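Wk 5 handout, gripper comparison (Tayla Tuhiwai, lab section Friday)

Two grippers this week, Stererus and Nostside. Same arm, same controller, same board. Only swap the gripper!! Groups that also changed speed last May got numbers we couldn't use.

Settings
Arm speed 70 percent for approach, 12 for the last bit down. Close force 80 on the Faulkner controller, dont touch it between runs.
Log sheet is form 101, one per gripper.

Shapes go on the maple board, spread out, open wood left at the front for placing. Don't line them up, the picker has to deal with odd angles. 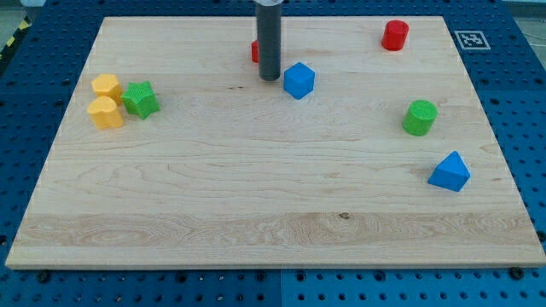

Fig. 3. Gripper over the board, blocks set out. Marker on the table beyond the far right corner.

Cylinders first, then cube. Star and heart last - think about where two fingers can get a flat hold on a heart. Prism is its own problem, sloped sides. Write down which faces you picked and why.

Count as a miss: block slips, block turns more than a little, gripper pushes a neighbor. Re-teach the pick point only once per shape.

If camera loses the marker, stop, recalibrate in Vilon, start that run agian. Dont average over it.

Due: form 101 x2 plus half a page, which gripper for which shape.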